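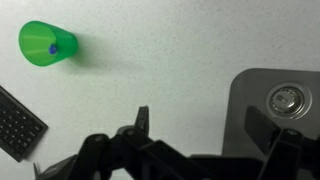

# The Cup Task

The Clindell robotics club meets in a second-floor classroom that used to hold the school's typing lab. There are 14 members this year, most of them juniors, and they have one arm to share. They call it Tsikata, after the street the club's first meeting was held on, and it is bolted to a table by the back windows.

The job for the fall is simple to describe. A green plastic cup and a marker are on the table. The arm has to get the marker into the cup. If the cup has fallen over, the arm has to deal with that too.

"People ask why we don't do something harder," says Yaw Kyei, a senior and the club's captain. "Then they try it with the controller and they stop asking."

The task comes from the Bruvano Cup, a regional contest for high school teams that will be held in November. Each team brings its own arm and its own software. The judges place the objects, and the team has no say in where. A run lasts two minutes. Points are given for picking up the object, for placing it, and for leaving the cup where it can be used again. Points are taken away if anything ends up on the floor.

Clindell entered for the first time last year and came in near the bottom. The arm did well in practice, when the cup was always in the same spot. At the contest it was moved a hand's width to the left, and the gripper closed on air four times in a row. This year the club decided to spend less time building and more time practicing with the cup in different places.

## Learning by example

The students are teaching the arm by showing it. One of them drives the arm through the task by hand while the camera on the wrist records what it sees. Afterward the recording goes into a program called Rullero, written by two members over the summer, which tries to copy what the driver did.

As of October 10, 2026, the club had recorded 1,349 runs. Of those, 1,112 were good enough to keep. The rest were thrown out for various reasons. The driver bumped the table, or someone reached in too early, or the recording stopped partway.

Every run is written down in a paper notebook with the driver's initials and a short comment. The comments are plain. "Too fast." "Cup slid." "OK." One page from September says only "lunch."

Edith Usuga teaches physics and has been the club's adviser for six years. She asked for the notebook after the first week, when two students recorded a whole afternoon of runs with the lens smudged.

"They had 51 files and couldn't use any of them," she says. "I didn't have to lecture anybody after that. They wipe the lens now." 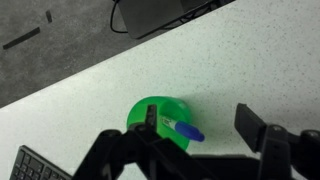 The green cup and a blue-capped marker at the Clindell club's table, seen from the arm's wrist camera.

The marker gives the team more trouble than the cup. It is narrow and it rolls. If the gripper takes it too near one end, it swings as the arm moves and catches on the rim. The drivers have learned to grip it close to the middle and to come in slowly over the cup. Whether the program will learn the same habit is the question for the next few weeks.

The cup has its own problem. It is light and the plastic is thin enough for the light to come through, so its edge can be hard to pick out in the recordings when the sun is on the table. The club talked about switching to a heavier one. Kyei was against it, as the contest rules call for a light plastic cup and he didn't want to practice with something easier.

## The schedule

Practice runs from three until five-thirty, with a break at four. Drivers trade places every 20 minutes. Those who aren't driving sort recordings, work on Rullero or do homework.

New members start by driving. Usuga wants them to have their hands on the controller the first day, before they have read any code. Most of them knock the cup over within a minute. Those runs go in the notebook as well.

The club's budget for the year is $620. The entry fee takes part of it, and most of what is left will go for a spare motor for the gripper. The last one wore out in the spring, and the arm sat idle for three weeks while they waited for the replacement.

The team hasn't set a goal for the contest in November. Kyei says he would like to see the arm finish one full run with the cup placed somewhere it has never been in practice. The program will be trained again at the end of the month, and the club will pick its four drivers the week after that.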